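The Patience of Good Software

Ask Lorna Farquharson what her planner does all day and she will tell you, quite cheerfully, that mostly it changes its mind. She has been writing motion software at Vovau long enough to remember when a robot arm worked out its whole path before it moved an inch, and then followed that path faithfully into whatever happened to be in the way.

Flikness, the planner she and Calum Rankin have been nursing along since September, works in much shorter breaths. It looks at the camera picture, picks a small stretch of movement, carries out the first part of it and then looks again. If a mouse or a marker pen has shifted on the desk in the meantime -- and on a desk people really use, something always has -- the old plan goes in the bin and a new one takes its place.

All of this leans on having good demonstrations to learn from, and the team has 3753 of them so far, recorded by hand in ordinary offices and back rooms. Rankin wrote the tool that sorts them, a friendly little program called Bakalis, which lines up each video with the record of how the fingers moved and flags any recording where the two drift apart. He showed me one that was off by 100 milliseconds. I couldn't see a thing wrong with it, and I watched it 2 times! 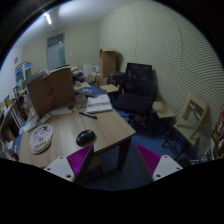
"A person would shrug that off," he told me, "but the software takes everything you show it as gospel." A lag like that teaches the arm to close its fingers a touch late, and Farquharson once spent the better part of a month hunting for the fault in her own controller before the two of them thought to check the clocks. She tells the story with great good humor now. The fix was four lines long, and she keeps a printout of it in her desk drawer.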